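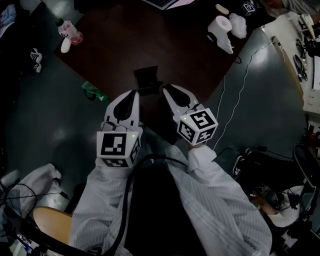

キッチンペーパーは、立てて置くべきだ。しかも台所の吊り戸棚の下ではなく、机の上に。このところ会う人ごとにそう言っている。

きっかけは3月の引っ越しだった。新しい部屋の台所には壁付けのホルダーがなく、仕方なく白いスタンドを買ってきて、とりあえず作業机に置いた。台所が片づいたら移すつもりでいたのに、いまだに机にある。もう動かす気はまったくない。だって、こんなに便利なんですよ！

私の机は、食事もするし、手紙も書くし、繕い物もする机である。茶をこぼす。糊がはみ出す。万年筆のインクが指につく。以前はそのたびに立ち上がって台所まで行き、戻ってくるころには茶がノートの下まで回りこんでいた。今は左手を伸ばすだけで済む。一枚ちぎって、置いて、吸わせる。こぼしたことに腹を立てる暇もない。

ティッシュではだめなのか、とよく聞かれる。だめではないけれど、濡れた机を拭くとすぐによれて、細かいくずが残る。布巾のほうがいいと言う人もいて、これは半分わかる。乾いた机のほこりを取るなら布がいい。私も綿の布を一枚、ロールの横に置いている。ただ、インクや油を布で拭くと、今度はその布を洗う仕事が生まれてしまう。汚れの重いものは紙、軽いものは布。そう分けてから、布巾を煮洗いする回数がはっきり減った。

スタンドにも言いたいことがある。私が最初に使っていたのはSinddaleの軽いもので、これは紙を引くたびに本体ごとついてくる。片手で押さえ、片手でちぎる。両手が空いているときしか使えないのでは、机に出しておく値打ちが半分になってしまう。次に買ったBlöndalのスタンドは2,320円で、台座がずっしりと重い。値段を見て店で3回棚に戻したのだけれど、買って帰った晩に、なぜもっと早く買わなかったのかと思った。斜め上に引いて、手首をひねる。ぴっと切れる。この音が好きで、用もないのに一枚ちぎったことがある（もちろんあとで使いました）。

机に物を出しっぱなしにするのはだらしない、という考え方も承知している。片づけの本を開けば、天板には何も置くなと書いてある。友人のEa Hjaltestedもその派で、うちに来ると必ずロールを棚に上げてしまう。彼女の机は本当に美しい。けれど彼女はその美しい机の上で、コーヒーの輪じみを袖でこすっていた。しまうのがいちばん上等な片づけだとは、どうしても思えないのである。一日に何度も手が伸びるものは、手の届くところにあってほしい。月に一度しか触らないものは奥でいい。私の机からは、代わりに穴あけパンチと辞書二冊が消えた。辞書には少し悪いことをした。

それに、立っているロールは場所を取らない。横に寝かせれば転がるし、本一冊ぶんの幅をふさぐ。立てれば茶筒ひとつぶんで済む。ノートパソコンを開いて、その奥の角に置いておけば、肘にも当たらない。前に置くと必ず倒すので、奥がいい。飲みものの瓶は、ロールと同じ側に寄せておくことを勧めたい。こぼれる場所と拭くものが近いと、本当に楽なのだ。

贅沢だという声もあるだろう。紙はただではないし、木からできている。私も最初の月は、うれしくて使いすぎた。それで今は、小さめに切れるミシン目のものにしている。茶の一滴なら、あの半分の大きさで十分に足りる。少し湿っただけの紙は、そのまま窓の桟をぬぐってから捨てる。こうすると窓まできれいになるので、ちょっと得をした気分になる。

机の上の拭くものについて、こんなに熱心に書く日が来るとは思わなかった。だが暮らしの道具の話は、冷蔵庫や掃除機のような大きなものに偏りすぎていると思う。スタンドひとつで、夜の書きものがこれほど気楽になるのだから、もっと話題になっていい。もしお宅のロールが戸棚の下に横向きに留まっているなら、一週間だけ机の角に立ててみてほしい。重い台座のものがなければ、空き瓶に砂を詰めて芯に通すだけでも試せます。芯より細い瓶を選んでください。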